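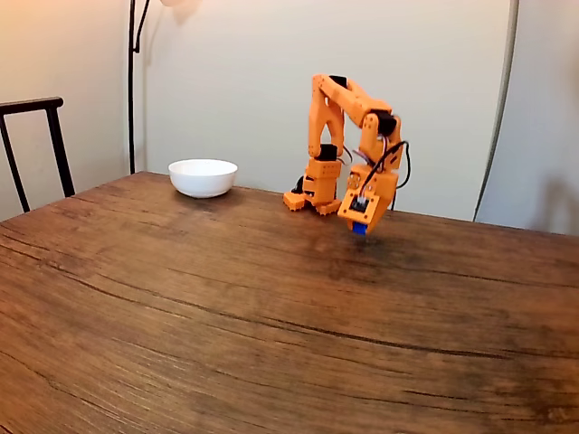

Orange arm and white bowl on the wooden table

Flamura Driltico Spinning Reel Review

April 2022

I have been fishing with the same two spinning reels for longer than I care to admit, and I wasn't shopping for a third one. I went into Arano Tackle in January for a spool of leader and some split rings, and there was the Driltico sitting in the case by the register, and I asked to hold it (always a mistake!). By the time I'd turned the handle a few times I was already working out what I could tell myself about the rod it would go on.

The one I bought is the middle size, the one Flamura sells for bass and walleye and the odd inshore trip. It has lived on a seven-foot medium-light rod all winter and into spring, mostly on Lake Echeverri and the slow stretch of river below it. I've thrown tubes, small swimbaits, a lot of drop shot rigs and one very heavy blade bait that I had no business throwing on that rod. I paid full price for it, which was $332 with the spare spool, and my stomach still does a small flip when I type that number.

First impressions on the water

It is a light reel, and you notice that most at the end of a long day when your wrist isn't complaining. The handle knob is a good size for cold fingers. I have big hands and I usually swap the knob on anything I buy, but I left this one alone. The bail closes with a firm little click, and I close mine by hand every time, as I was taught to do by an uncle who would have taken the rod away from me otherwise.

Casting is where I was won over. The lip on the spool is smooth and the line comes off in easy loops, and with ten-pound braid and a fluorocarbon leader I could put a tube where I wanted it even with a crosswind coming down the lake. I did get two wind knots in the first week. I had filled the spool right up to the edge like a greedy person, and after I took a few yards off I haven't had another.

The drag

Everybody wants to talk about the drag on this reel, so let's talk about it. It starts smoothly. There's none of that sticky hitch you get on cheaper reels, where the fish pulls, nothing happens, and then line comes off all at once. The best test I can offer is a smallmouth that took a drop shot right beside the boat in thirty feet of water and went straight down with it. I had the drag set lighter than I should have and it just paid out line as evenly as you please until she was done. I've also had it out for a fish of 13 inches that fought as though it were three times that, and I enjoyed every second.

What I would change is the adjustment. The knob turns a long way between "too loose" and "nearly right," and then hardly any distance between "nearly right" and "too tight." With gloves on it's fiddly. You get used to it, and I set mine at the ramp now and mostly leave it there, but at this price I'd like the clicks spread out a bit better.
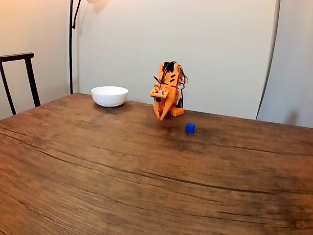 Noise, grit and cleaning

After a couple of months the retrieve picked up a faint tick at one spot in the turn. I wouldn't call it roughness, more of a whisper that you feel through the handle, and only with no load on it. I took off the side plate, wiped out the old grease, put in a little new, and the tick went away and has stayed away. The screws are decent and didn't strip, and the paper diagram that comes in the box is clear enough to follow – though the print is tiny, so bring your reading glasses.

I did drop it in wet sand once, handle side down, while netting a walleye by myself. A rinse under a gentle tap and a night drying on a towel was all it got, and it has been fine since. Please don't take that as a promise! I was lucky, and I've ruined a reel in sand before.

The spare spool

It is aluminum and matches the main one, so the two go on and off without any change in how the line lies. I keep straight six-pound mono on mine for live bait with the kids. It comes in a thin drawstring bag that I lost within the week, and I've been carrying the spool in an old sock ever since.

Who should buy it

If you fish finesse rigs on light braid and you're out most weekends, I think you'd be very happy with the Driltico. If you fish a handful of times each summer, you can spend a third of this and catch the same fish, and the folks at Arano told me as much before they rang it up, bless them. For heavy cover or big pike I'd go up a size and a good deal stiffer in the rod.

Mine goes back out on Saturday, wind permitting, with a fresh leader and the drag set a touch tighter than last time.

Rating: four and a half out of five, with the half point off for that drag knob.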